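About Virent

We test the advice people give about studying, and then we tell students whether we'd bother with it.
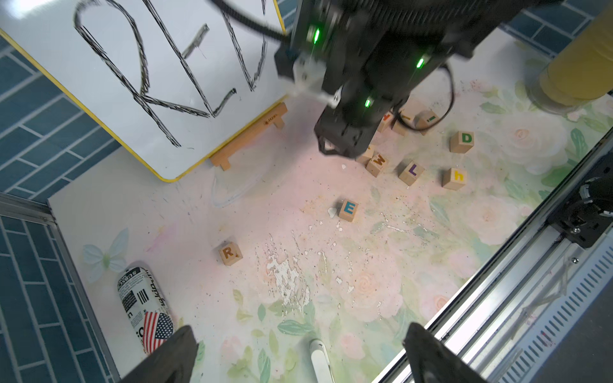
Virent is a small adult study school in Trudosville. We teach evening and weekend courses in memory, reading and note-taking to people who have to pass something: a licensing exam, a citizenship test, a second language, a trade certificate put off since high school. Our youngest student last year was 19. Most are a good deal older, and plenty come to us straight from a shift.

The school was started by Hiba Hattar after she spent too long working for a company that sold study systems. She won't say much about the company on a public page. She will say that the system had a colored binder, a special pen and a claim on the cover about doubling your reading speed, and that when she asked where the claim came from she was sent to the marketing department. She asked there too. They sent her back.

So the starting point for Virent was a grudge, and we would prefer to be open about that. It makes us hard to sell to. It may also make us unfair now and then, and a few former students have told us so. One wrote that we "spent the first class taking away everything I liked doing." He had a point, and the first class is shorter now.

What we are doubtful about

Learning styles, to begin with. Nearly every adult who walks in tells us they are a visual learner, or a hands-on one. We believe they have preferences. We prefer some things ourselves. What we haven't seen is a good reason to teach the same list of building codes three different ways depending on what somebody ticked on a form, and so we have no form.

Highlighters are next. A page of yellow feels like work, and for most people it is mainly a way of moving down the page. If you like them, bring them. We'll ask you to shut the book afterward and write down what you marked, and you can draw your own conclusions from what ends up on the paper.

Speed reading we don't teach at all. People phone up and ask, and we tell them that you can go faster through a text and you will get less out of it, and that this is sometimes a perfectly good bargain. You don't need a course from us to skim.

Color coding is the one we argue over in the office. Some of the staff swear by it. Hiba thinks that by the third week most students can't remember what green was for. We still cover it, for one session, and the argument goes on.

Then there's brain training. We were offered a license for an app called Stuvura, which came with a very handsome slide deck. We tried it for a term with one evening group. They got better at Stuvura. We couldn't see that they got better at anything else, although we're a school and not a laboratory, and one group over one term proves very little either way. We didn't renew.

What we do teach

It's a short list, and a dull one, and we have lost customers over how dull it is.

You test yourself before you feel ready. You come back to the same material after a gap, then after a longer gap. You mix up the kinds of problems you practice so you have to work out which kind you're looking at. You explain things out loud to someone who is allowed to interrupt. You sleep, if your life lets you, and we know that for a lot of our students it doesn't.

None of this is ours. It has been in textbooks for decades, and anyone with a library card can find it. What you pay us for is a room, a teacher, a timetable and other people who'll notice if you stop coming. We think that is worth something. We would be wary of anyone who told you it was worth as much as they charge, and that includes us, so please sit in on a class before you sign up. The first visit is free and you won't get a follow-up call.

How the courses run

The main course is 10 weeks, one evening a week, with no more than a dozen people in the room. There's a shorter summer version in July that we're still not sure about. Students like it because it fits around vacations. We suspect it's too squeezed to leave room for the gaps between sessions, and spacing things out is most of what we teach. It will run again this year and we'll look at it after that.

The fee for the main course is $400. The summer version is $200. Those prices cover everything, including paper. We don't sell binders.

Thursday evenings are open study. Anybody enrolled can turn up, sit down and work, and there is a teacher on hand until nine. It started as an experiment and is now the busiest night we have, which is a little humbling for those of us who spend our time planning lessons.

About our results

You may have noticed that there's no pass rate on this page. Other schools in the area publish theirs, and people ask us why we don't.

We do collect what we can. At the end of last year we wrote to everyone who had finished the main course and asked how their exam had gone. We got 37 replies, nearly all of them cheerful. That's nice to read, and we don't believe it means much. People who pass write back. People who fail have better things to do than fill in a form from the school that was supposed to help them. If we printed the figure it would look wonderful, and you'd be right to distrust it.

We also can't tell you how those same students would have done without us. They were adults who gave up an evening a week to study. Some would have passed from a kitchen table.

Who we are

There are five of us. Hiba runs the school and teaches the memory course. The others came from high school teaching, from nursing, from court interpreting and, in one case, from selling insurance, which has turned out to be useful when we talk about exams with long lists of exceptions. We rent the second floor of the Chornovol building, above the print shop. The stairs are steep, but there is an elevator around the back, and someone will come down and let you in if you ring.

We take no money from publishers or app makers. We have been asked to recommend products and have said no so far. Should that ever change, it will say so on this page, near the top.

If you think we've got something wrong, write to the office. Teachers do read the mail. The section on highlighters used to be a lot ruder, and a letter from a retired proofreader is the reason it isn't.

Recent from Virent
Does rereading your notes do anything?
Flash cards: how many is too many
What we heard back about the July course
Studying on night shifts, part two
Why we still argue about color coding

Get our newsletter. It comes out when we have something to say, which is less often than we planned. Unsubscribe at any time.

This site uses cookies to remember your settings and count visits. Accept / Manage choices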